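wk 6 -- reading a rain gauge record (notes to go with Wednesday's lecture)

Slides are up but they're mostly graphs, so use these for the words. Bring a ruler and the Lellia station sheet. If you missed last week, read the bit on pressure systems first or the second half won't make much sense.

## What the gauge tells you

Depth of rain over a flat surface, in mm. One mm = one litre on every square metre. That's it. Says nothing about how hard it fell unless you've got a recording gauge (tipping bucket etc).

Daily totals are read at a fixed hour in the morning and written down against the day of reading. So rain that fell Tuesday afternoon goes in the book as Wednesday. People lose marks on this every year. Write it at the top of your page.

Things that push a reading off:

- wind -- biggest one. Gauge sits up in the airflow, drops get carried over the rim. Always reads low, never high
- splash-in if the rim's too close to hard ground
- trees or a shed too near. Rule for this course: twice the height of the thing away, more if you can
- evaporation, hot days, small falls
- leaves, spiders, wasps in the funnel
- the observer went away for the long weekend and wrote down one big number on Tuesday

That last one is called an accumulated total. It should be flagged in the record. Often isn't. If you see three blanks and then a whopper, be suspicious.

## Averages and why they annoy farmers

A climate normal is worked out over 30 years. Long enough to smooth the odd flood, short enough that the station probably hasn't moved more than once. Probably.

Mean vs median. For rainfall we mostly want the median, specially for dry places. One huge month drags the mean up and then every ordinary month looks like a drought. Do the Lellia numbers: the wettest July in the record is 143 mm, and if you take it out the mean drops and the median hardly budges. Try it both ways before you come to the tute.

Also -- "above average" on the news usually just means above the mean. Half the time the month was nothing special. Ask which average, and over which years.

Rank is different again. "Eighth wettest" depends on how long the record is. Eighth out of a century is something. Eighth out of 12 is a bit below the middle.. well, you get it.

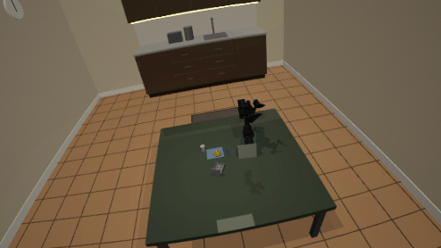
## Joining two records

Stations move. Vulloro was at the post office, then went out to the airfield in 2000. Same name on the sheet, different place, colour of the ink changes and that's your only clue in the paper copy.

How to check:

1. Pick a neighbour that didn't move. We'll use Nistton.
2. Running total for each station, year by year.
3. Plot one against the other. Called a double mass curve.
4. Straight line = fine. A kink = something changed at one of them.
5. Look for a reason in the station notes before you correct anything.

Don't skip 5. A kink with no reason in the notes might be a real change, or Nistton might be the one with the problem, in which case you've just wrecked a good record to match a bad one. Use a second neighbour if there's one in range. And don't pick one on the other side of the hills, the rain there comes from a different direction half the year.

If you do correct, ratio of the slopes, applied to the older part. Keep the orginal column. Never overwrite it.

## Wet days

Wet day = 1 mm or more for us. Some older books use 0.2. Check which before comparing counts, the difference is large in drizzly places and almost nothing inland.

A wet month and a lot of wet days aren't the same month. Two storms can do it. For crops and for road crews the number of days often matters more than the total, for dams it's the total (and how dry the catchment was to begin with).

## Reading + for next time

- Laskowska chapter on missing data, first 8 pages only. The rest is heavy going, leave it
- Wiesława Mazurek's handout on drawing isohyets. On the reserve shelf, one copy, please put it back
- finish the double mass plot for Vulloro. By hand. Pencil. I want to see the kink circled and a sentance saying what you think caused it

Due at the start of the tute. Label your axes, units on both.

Room's the same as last week. Questions by email before 5 pm the day before, after that ask me in class.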